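Mes petites astuces pour un coin piano à la maison

Bon, je vous avais promis un billet sur l'entretien du piano, alors je me lance (avec mon café, il est 7 heures). Le mien est un vieux droit Bondier, 105 kilos de moins que le monstre de ma tante, et pourtant il occupe la moitié du salon !

D'abord les touches. Un chiffon de coton à peine humide, une goutte de savon de Marseille, et on essuie dans le sens de la longueur, toujours vers soi. Je sèche tout de suite avec un deuxième chiffon. Pas d'alcool, pas de spray à vitres, j'ai essayé sur une octave et je le regrette encore.

Pour la poussière entre les touches, je prends un pinceau de maquillage tout doux. Ceux du bazar font très bien l'affaire, celui de chez Premeder m'a duré des années.

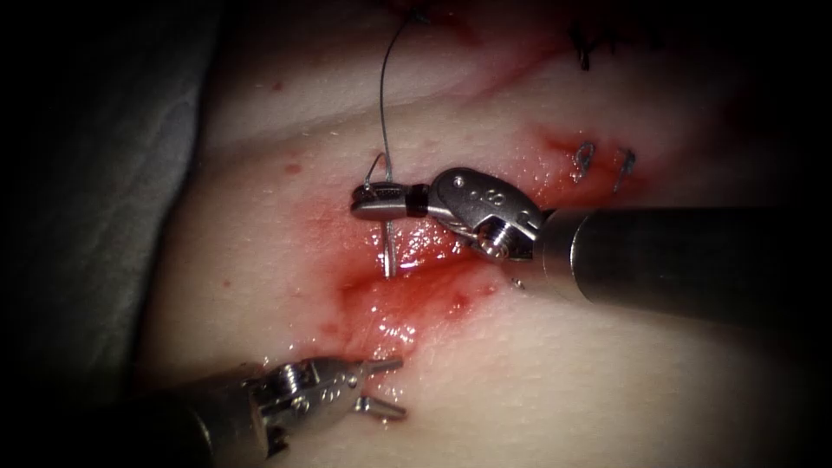 Coussin synthétique imitant la peau, avec deux bras robotisés au travail.

Côté humidité, j'ai fini par acheter un petit hygromètre Virk, que je laisse posé sur l'étagère des partitions. Dès que le chauffage tourne, je mets un bol d'eau près du radiateur, jamais sur le piano (oui, je l'ai fait aussi). En mars je l'enlève et j'appelle l'accordeur.

Les partitions, maintenant ! J'en ai plus de 3000 pages, dont un gros recueil Stindumcombe qui perdait ses feuilles. Je les range debout dans des boîtes à archives, et pour les pages déchirées j'utilise du papier japonais et de la colle d'amidon. Le ruban adhésif jaunit et mange l'encre, laissez-le dans le tiroir.

Et si la pédale grince, une pointe de talc sur le feutre avant de démonter quoi que ce soit. La prochaine fois je vous parle du tabouret.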